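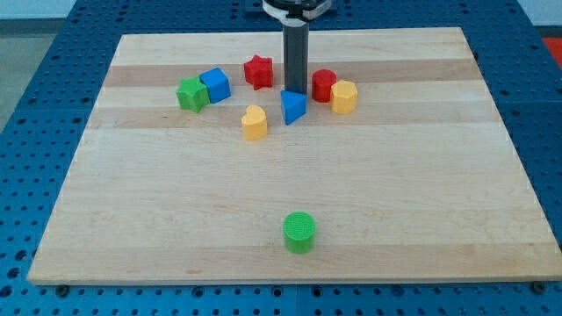 What did visitors to the open day ask the arm to do? They gave it short written instructions, such as "move the red star next to the blue cube", and the arm tried to carry them out by pushing the blocks across the board.

4.2 Public demonstration

The system described in Section 3 was shown at the laboratory's open day in May. Visitors typed instructions at a keyboard beside the table, and each instruction was passed unchanged to the policy. The policy had been trained on 3,747 pushing episodes, none of which contained text written by members of the public. No weights were updated during the day.

Figure 2. Demonstration workspace. Eight blocks in red, green, blue and yellow on a maple board, with the rod of the arm over the blue triangular block. The green cylinder stands apart from the others.

Each colour occurs on two blocks, so a colour word alone does not identify a target. The same holds for some shape words: there are two stars and two cylinders. Visitors often left out one of the two terms ("push the star to the left"), and in such cases the policy was free to choose either block. We scored the choice as correct if the block moved matched every word given.

A total of 498 instructions were logged. Sessions were limited to 50 instructions, after which the operator returned the arm to its home pose and checked the table calibration. Instructions that named an object not on the board were kept in the log but left out of the scoring. Two raters, Sakai and Chiriac, labelled the remaining trials from video without access to the policy output. Disagreements were settled by Peixoto.

The most frequent fault was contact with a neighbouring block when the target stood inside a cluster. The rod has no means of lifting a block, and a target that touches another must first be pushed clear. Requests of this kind were more common in the afternoon, when blocks were left where the previous visitor had finished. Timing data for these trials are given in Appendix B.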